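Collecting two-handed demonstrations, part 3: the container task

February 16, 2020

Notes on the first full block of recordings for the container task, with two hand-held grippers over the white board.

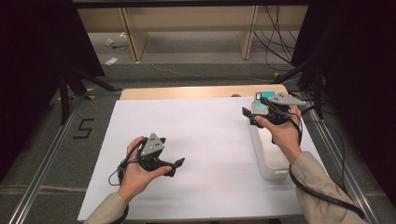 What counts as one example

An example starts when both grippers are held still and ends when they are held still again. Everything between those two pauses is kept, including hesitation. I trim the idle time at either end by script, using a speed threshold on both hands, and I check the cut points by eye for one recording in every batch. The threshold is set lower than I would like. A higher value removed the slow approach to the container, and the slow approach is the part the policy was worst at in the last round.

The stated task is short: grip the tall container with the right hand, move it to a new place on the board, release it. The left hand is allowed to help or to do nothing. I wrote the instruction that loosely on purpose. In part 2 I described a stricter version, with the left hand told to stay at rest, and the trained model then froze the left arm in every task that followed it, including those that needed both.

Block size

The block has 1059 recordings. Of these, 86 were rejected, leaving 973. The rejection rules, in the order the script applies them:

Tracking lost on either hand for longer than the gap filler will accept.
Gripper opening signal missing or flat.
Container outside the board at the end.
Operator's note says discard.

The first rule accounts for most of the rejects. Tracking tends to go when one hand passes over the other and a plate is hidden. Sheyla Marulanda did a little over half of the recordings and lost far fewer than I did. Having compared the two sets, I think the difference is wrist angle. She keeps her hands low and turns from the elbow. I turn from the wrist, and the plate tips over with it. I have started copying her.

Start positions

Early on I placed the container wherever it seemed reasonable and assumed that this was random. Plotting the start positions showed a tight cluster near the middle right of the board, within easy reach. Placement now comes from a list generated before the session, read out one line at a time. It is slower. The far corners are awkward and the demonstrations from there are uglier, with more regrasps, and I have kept them in.

The container's orientation is in the list too, in four steps. I don't vary lighting yet.

Naming and storage

Raw sessions go to the machine we call Udau. The trimmed and checked copies go into the Nimri format, one folder per example, with both hand tracks, both opening signals and the video on a common clock. The clock was the largest single source of trouble this month. The two opening signals were stamped when they were written to disk, and the video was stamped on arrival, so the fingers closed visibly late in playback. All streams are now stamped on arrival and the fixed delay of each is subtracted afterwards. The old recordings can't be repaired reliably and I have set them aside.

Cirham, the labelling tool, now reads Nimri folders directly. It marks the closing and opening of each gripper from the signal, and a person confirms or moves the mark. The confirmed marks are not used in training at present. They are used to sort examples by length of grasp, which is a quick way of finding the odd ones.

First training run

I trained on a random 200 of the accepted examples before using the rest, with the same settings as in part 2. The policy reached the container from most start positions and closed on it, though often too high, near the lid. With all 973 the grip height settled. Release is still poor. It opens, hesitates, and sometimes closes again before moving away. I suspect the trim is removing too much after release, so that the model sees very few frames of an open gripper leaving the container. The next run will keep a longer tail.

The target for this task is 3000 accepted examples, shared between at least four operators. Two people are not enough, given how clearly the plots separate Sheyla's recordings from mine. Prurero, the task that follows, uses both grippers throughout and will need its own start list, which I have not written.

To do before the next session: recheck the opening range on the left gripper, print the new placement list in larger type, and move the trim threshold out of the code and into the session file, where I can find it.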